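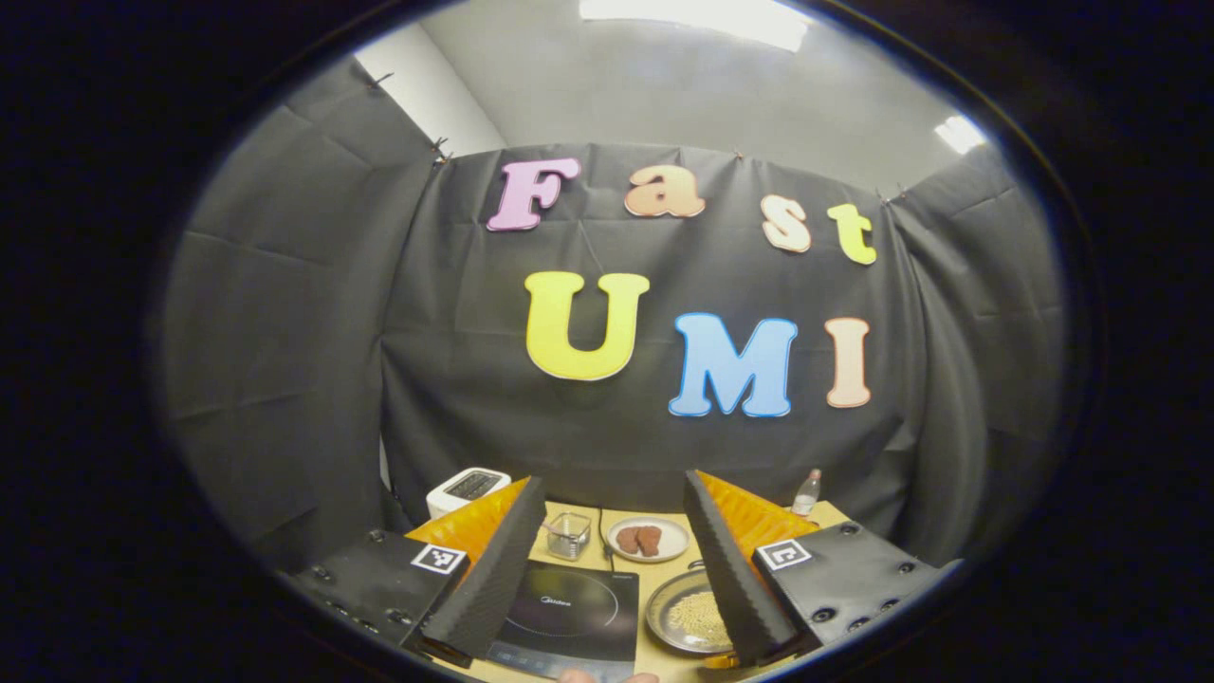

The tabletop, with the toaster at the back and the letters up on the curtain.

Bean month is on, everybody! I know, I know, June is supposed to be for salads, but Korkor Kwofie at Flavwood had soybeans at a price I couldn't walk past (I came home with way more than I meant to) and so soybeans it is. Mine get picked over in the wok first, while there's plenty of room to push them around and spot the wrinkly ones, and then they go into a big bowl of cold water before bed.

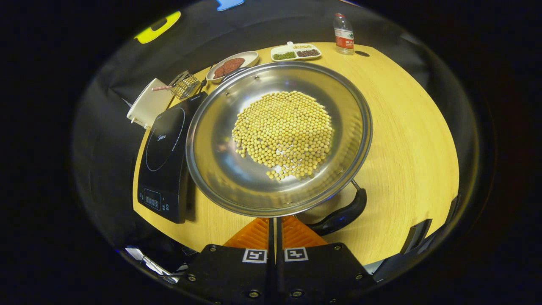 Next day I drain them, cover them with fresh water and let them simmer until they squash easily between two fingers -- start checking at 50 minutes, though older beans can take a whole lot longer. Skim the foam or it will be all over your cooktop. Mung beans and red beans I always cook in their own pots, and then everybody gets a little of each color next to a meat patty. My kids eat the patty first, every single time.

If you want in on the next bulk order, write to me by the 14th. Small bags are fine too -- Korkor doesn't mind splitting them!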